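**Mollside swap shelf, quick update**

Ok short one, running late again. The swap shelf moves to the Vass building on 2 May 2019. Same hours, side door, ring twice. We logged 101 items last month!! Mostly jars. Plus somebody's very nice bread tins.
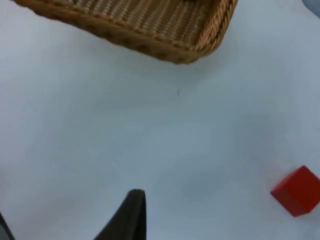

*Wicker basket, braided rim.*

Reminders. Clean stuff only. No open food, no paint, no chargers without the thing they charge. Limit is 3 items per visit, please stick to it, the good stuff goes in 15 minutes otherwise.

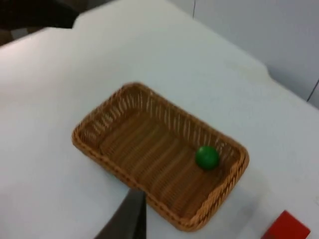
Seed packets are the big ask this spring. Beans, squash, anything with a readable date. Small things like that get lost on a deep shelf so bring a low open basket if you have a spare, woven with a flat bottom is perfect. Envelopes too, we are nearly out of envelops.

Lirkeo bus stops right outside now, so no excuse.
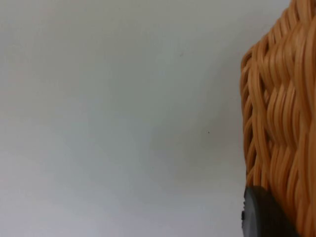 Parking is still bad. Use the Vunness lot after six and walk over.

Toys go on the bottom row where kids can reach. Puzzles need all there pieces, count first.
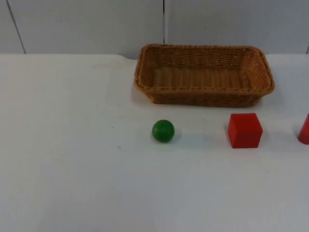
Books we're full on, hold them til September. More next time, gotta run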